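December 9, 2024

Up early and out to the workshop before it was properly light. Frost on the inside of the window. Put the heater on under the bench and did nothing useful until the vice stopped being too cold to touch.

The Geneva drive is still the problem. I cut the new wheel last night from the brass plate, four slots, and it looked right on the bench. On the shaft it indexes cleanly for three of the stops and then hesitates at the fourth. Turning the crank by hand I can feel it: the pin comes up to the mouth of the slot and rubs one side before it drops in. If I turn slowly it goes. If I turn at anything like working speed there is a knock.

Spent the first part of the morning convinced it was the slot. Measured it, measured the others, and they all agree. Then I thought it was the pin, so I took the driver off and put the pin between the jaws of the micrometer. Nothing wrong there either. Had tea and looked at it from across the room for a bit.

Rang Larasati Menon at Kenitis. She has made more of these than I have and she asked straight away whether I had checked the centre distance with the load on or only with it bare. Only bare. She said to hang the weight on the output and measure again. I did and it had moved. Only a hair, but the bracket holding the output shaft is thin and the weight pulls it over. So the wheel sits a fraction off where it should be, and the pin has to find its way in. I am not sure why only the one slot complains. Her guess was that the wheel is very slightly out of round on the bore as well and the two errors add up there. I think she is probably right. I bored it in a hurry.

She also told me off for making the locking disc separately and screwing it on. Fair enough. The book I learned from does it that way and I never questioned it. Her way is to turn the disc and the arm from one piece, and then the pin and the disc can't drift apart. I'll do that on the next one.

Made a new bracket after lunch from the thicker bar. Marked it out, drilled it, broke a tap in the second hole and said some things. Got the stub out with pliers, which I did not expect. The other holes were fine. I did them slowly with plenty of oil and backed off every half turn, the way I should have done the first.

With the new bracket on, the knock is nearly gone at low speed. The motor was set to 32 turns a minute for the test and it ran for a good while without sticking. Above that it still clicks. I have left the old wheel on for now and will bore another tomorrow in the four-jaw chuck, with the dial indicator this time.

Evaristo Cuevas came by in the afternoon to collect the cam he lent me in July. I had forgotten it was his. He wanted to talk about the Burkeo job. They want a feeder that moves a tray on, waits, and moves it on again, and he is set on using a ratchet and pawl. I said a ratchet would be cheaper but it would coast past the stop with a tray that heavy unless he put a brake on it. He said he would put a brake on it. I said then it isn't cheaper. We went round that a couple of times and he drew it on the back of a Prirkach invoice, which I have kept – the drawing is good even if I don't agree with it.

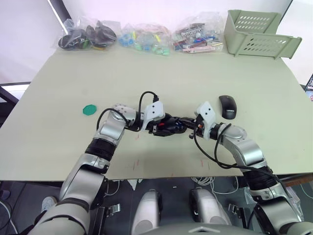 The two arms over the green table, grippers almost touching.

He stayed until it got dark and helped me shift the drill stand away from the door, so the door now opens all the way. Should have done that years ago.

After he left I went through the Urbańczyk catalogue for bearings. The plain bushes in the output side are worn and I would like to change them while it is all apart. The flanged ones are the right size but only come in packs, and I need two. Wrote the part number on the wall by the light switch so I don't lose it. Bronze bar is up again. I have one decent length left and the end of another.

Things for tomorrow: bore the wheel. Clean up the slots with the fine file, not the one with the loose handle. Order bushes. Find out where the 3 mm reamer has gone; it was in the tin with the taps and now it isn't. Ring Larasati back and tell her she was right about the bracket.

Supper was late, soup and the end of the loaf. My hands still smell of cutting oil. Turned the heater off in the workshop, then went back out in my slippers to make sure that I had.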